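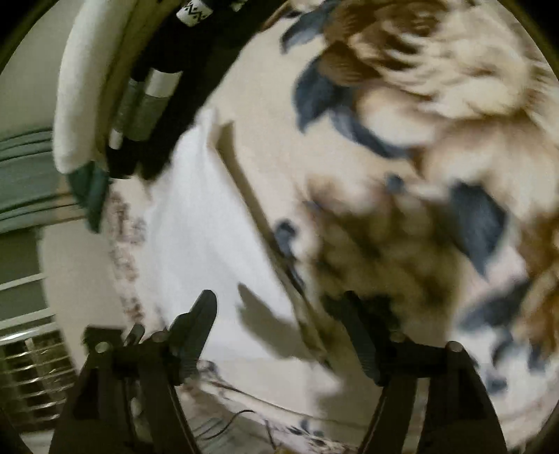

## 4.3 Recording a demonstration with the hand-held gripper

This section covers soft items such as cloths, covers and clothing. For rigid objects, see 4.2. The Nekau gripper must be paired and its fingers zeroed before you begin.

1. Hold the trigger fully open for 2 seconds. The status light turns green and recording starts.
2. Bring the fingers towards the item at a steady pace, with both fingertips in view of the camera.
3. Place one fingertip on each side of a fold or raised edge. Close the trigger until the fabric is held, then stop squeezing.
4. Lift, move and release the item in one continuous action. Do not put the gripper down part-way.
5. Open the trigger fully and hold it for 2 seconds to end the take.

**Note:** Patterned fabrics and overlapping items are suitable for training. Change the arrangement between takes - a set recorded from a single layout will not transfer well to the arm.

**Note:** A take longer than 720 frames is split into two files. Chow joins them on import if the file names have not been changed.

**Caution:** Keep the free hand away from the linkage. The joints close on both sides of the fingers.

**Caution:** Do not pull against fabric that is caught or weighed down. Release it, end the take and mark it as failed.

6. Dock the gripper and select *Import* in Chow. Delete failed takes before training.

A set needs at least 24 accepted takes. If Chow rejects a take with the message "tracking lost", repeat it at a lower speed.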